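Fuvard Pack

The Fuvard pack is a roll-top canvas backpack made in the harbor town of Mollport. It was first sewn by sailmaker Despina Ghiță, who wanted a bag that could ride on a wet deck all day and still keep a wool sweater dry. Walkers soon took to it, and it's easy to see why: the pack is tough, simple and a real pleasure to carry!

The standard model holds 15 liters and has a single main compartment, a flat sleeve against the back and two wide shoulder straps. The top rolls down three times and closes with a brass hook. A larger version, the Cendlow, adds a padded hip belt and side loops for a tent or a rain jacket.

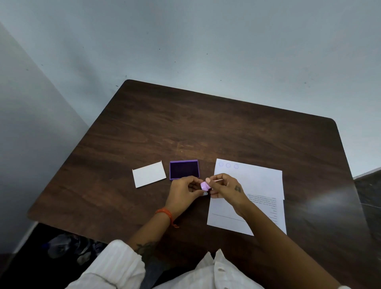 The canvas is waxed by hand before it is cut, and the seams are stitched twice with heavy thread. Early packs came only in rust red. Olive and navy followed, and the olive one remains the favorite among hikers. The wax wears pale along the folds, a look many owners love (some refuse to rewax theirs at all).

The workshop turned out 325 packs in its first year and now makes 2,000 a year. Repairs are handled in the same building each October, when old packs arrive by mail for new straps, hooks and patches.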